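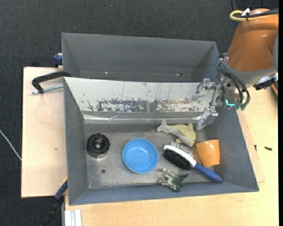 27/08/2018

**Purkley opens small-parts sorting room at its Nerunar site**

NERUNAR – Purkley has opened a sorting room for mixed small parts at its Nerunar site. The room takes in loose items from repair shops, schools and house clearances, and sorts them so that usable pieces can be sold again.

Work in the room started in July with a trial run for 18 local repair shops. The shops sent in nearly 600 boxes of mixed parts, among them knobs, wheels, caps, brackets and handles. Regular service starts today.

Each load is tipped into gray open bins set out on pale wooden work surfaces. Parts are taken out of the bins, checked and put into one of 2 groups. The first group goes to the resale shelves. The second goes to Wirnent, which handles scrap for the site.

Purkley chose plain bins with sloping sides, as small items tend to slide toward the bottom where they are easier to reach. The bins are in use all day and marks and scratches are expected. They stay in service until a wall or floor is damaged enough to catch on parts.

Customers can send loads of up to 300 items in one box. Parts do not need to be sorted by type or size before they are sent, but they should be dry and free of oil. Purkley does not accept batteries, glass, blades or anything that has held paint or fuel. Boxes containing these will be returned at the sender's cost.

Sorted parts will be listed in Gu, the company's online catalog, under type, size and color. Matching sets will be kept together where possible. Single knobs and wheels will be sold one at a time, and buyers who need a match for an older piece can send in its measurements through the catalog.

The Nerunar site also has a counter for people who want to drop off a box in person. The counter keeps the same hours as the loading door. Labels and packing rules are available there and in the Gu catalog.

**About Purkley**

Purkley collects, sorts and resells used household and workshop parts.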